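The letter from Uvberg came on a Tuesday, and I left it under the fruit bowl until Thursday because I figured anything that thick was either a bill or a funeral. It was kind of both. My great-aunt Maria had left me her boat, plus a note for 681 dollars owed to the marina.

Now, I don't sail. I get queasy in the bathtub. But I'd never owned anything with a name before (my car doesn't count, we aren't close), and this boat was called the Zitska, so I packed a sandwich and drove up the coast in the worst July heat I can remember. 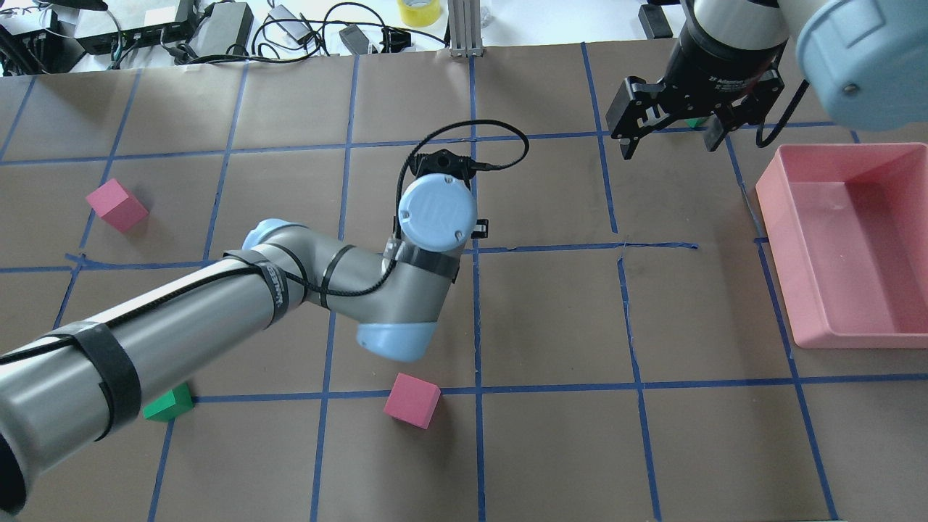
The man at the marina was Babar Marwat, and he had the biggest ring of keys I've ever seen on a person. He looked at my shoes, which were wrong, and then at my face, which I guess was also wrong.

"You're the nephew," he said.

"Niece's son," I said. "Is she nice? The boat?"

"She's a boat," he said, and started walking.

She was green, mostly, and so small! I'd been picturing a cabin with curtains and maybe a little brass bell. What I got was two benches, a locker and a mast that leaned like it was listening to the boat next door. I climbed in, sat down harder than I meant to, and ate half the sandwich just to have something to do with my hands.

"She came every Sunday," Babar said from the dock. "Never took it out past the wall. Sat right where you are."

"Doing what?"

He shrugged. "Talking to Farooqui."

I waited for him to tell me who Farooqui was, but he'd already gone off jingling to yell at some kids about a hose. 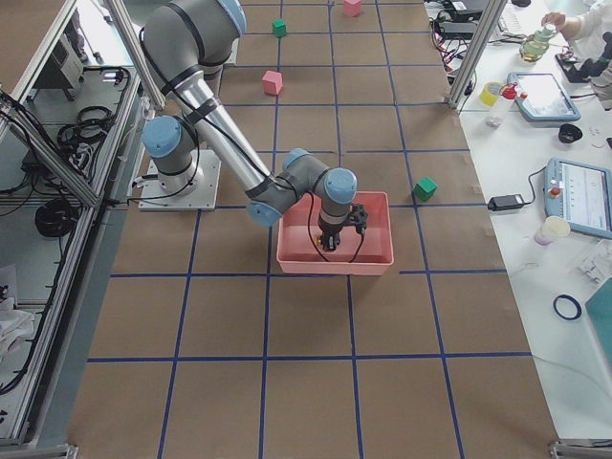

So I opened the locker. There was a life vest, a tin of peppermints that had turned into one large peppermint, and a stack of school notebooks tied up with kitchen string. Every page was dated in Maria's square handwriting, and every page started the same way — "Dear Farooqui, nothing much this week." Then she'd go on for three pages! Her knees. The price of plums. A fight with my mother that I'd only ever heard the other side of, and let me tell you, my mother had left out the part about the cake.

I read until my neck burned. I still didn't know who he was.

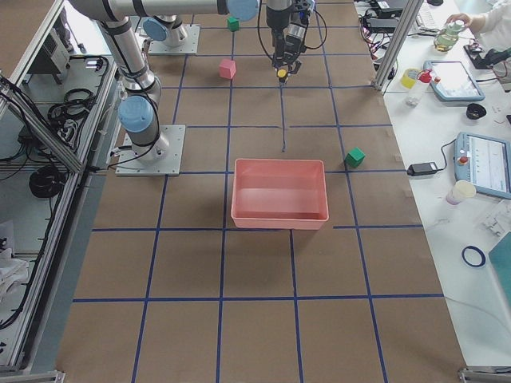

Near the bottom of the stack was a notebook with no letters in it, only a chart of the bay she'd drawn herself. She'd ruled the whole sheet into big boxes, dark blue lines on brown paper, the same as that taped-up tabletop, and in one box way out past the wall she'd put a tiny cross and an F. No date, no note. I turned it over and there was a shopping list.

Babar came back when the light was going. He saw the chart on my knees and took his hat off, then seemed embarrassed and put it on again.

"How far is that?" I asked him.

"Far enough, for this one."

"Could you get me there?"

He looked at the mast for a long time. "Get different shoes," he said.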